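Hassanpour open day, who went?

Started by millwright_dave
21 July 2018

Hassanpour had the doors open at the Grevuvstead building and I drove over with my nephew. 48 miles each way. Posting my notes for the people who asked in the May thread.

Check-in was quick. They split us into groups of 14 and each group got 20 minutes at a station. First station was the palletizing cell, which most of you have seen before in one form or another. Second was the Betach arm sorting molded parts. It ran fine while we were there.

Third station was the one I wanted to see, the hand-held gripper table. A person sits down with a gripper in each hand and does the job, and the recordings are used to teach an arm later.

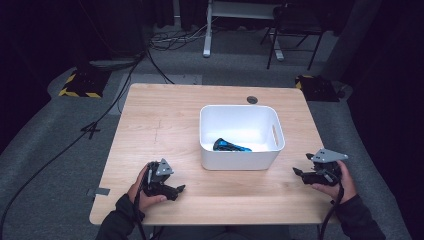
Wahyudi Santoso ran that station and took questions the whole time. He said a new operator needs a couple of days before the recordings are worth keeping. Most of what gets thrown out is from people moving too fast. He also said they change the starting position between runs so the arm doesn't learn just one spot on the table.

My nephew got to try a pair. He said they were heavier than they looked and the cables took getting used to.

Lunch was sandwiches. Parking was bad.

torque_spec wrote:

Thanks for writing it up. I was in a later group and came away less impressed. We never saw an arm do anything it had learned from those recordings. If you invite people to an open day, show the result. I can watch somebody pick things up at home.

millwright_dave wrote:

We didn't see that either. Santoso told our group the arm side was in the other building and not part of the tour. I would have liked to see it too, but the handout did say what the stations were.

pnl_shop wrote:

I didn't get a handout.

torque_spec wrote:

Neither did our group. So from where I stood it was a man at a table for 20 minutes.

Gail_R wrote:

I went in the morning and that table was the best stop of the day for me. I've programmed arms with a pendant for years and it takes forever. Somebody on my line could learn to use those grippers without knowing any code. That's worth a look even if the rest isn't ready.

I asked about the finger pads. They are plain black blocks, one on each side, and they close toward each other.

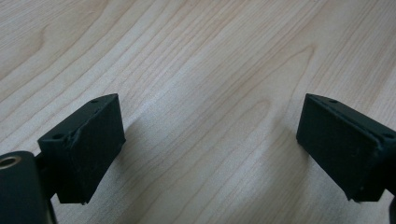
Santoso said pads are a wear item and they keep spares at the station. I asked what happens if the operator records with one pad and the arm runs with a different one. He said they try to keep them matched and that it does matter. I thought that was a straight answer.

What I didn't get was a price. The Oklow rep at the coffee table had a price sheet for everything he sells, and Hassanpour had nothing on paper.

pnl_shop wrote:

Gail, did they say anything about oily parts? Everything we handle has cutting fluid on it and I don't trust a soft pad with that.

Gail_R wrote:

I didn't ask. I'd email them. The address is on the sign-in confirmation.

torque_spec wrote:

I'll give you the pendant point. Teaching by pendant is slow and I hate it. But I have sat through a lot of demos where the easy half was on the table and the hard half was in another building. When they run an arm for a full shift on my kind of parts I'll drive over again.

millwright_dave wrote:

Fair enough. I don't think they claimed it was ready for a full shift. Santoso called it development work when I talked to him.

One more thing for anyone going next time. The sign-in sheet was at 188 names when we left and the line for the Betach cell was out the door. Go to the gripper table first and do the cells after lunch.

pnl_shop wrote:

Is there a next time? I didn't see a date on their page.

Gail_R wrote:

They told us spring. I'll post in this thread if I get an email.

pnl_shop wrote:

Thanks. I'll write to them about the cutting fluid this week and put the answer here.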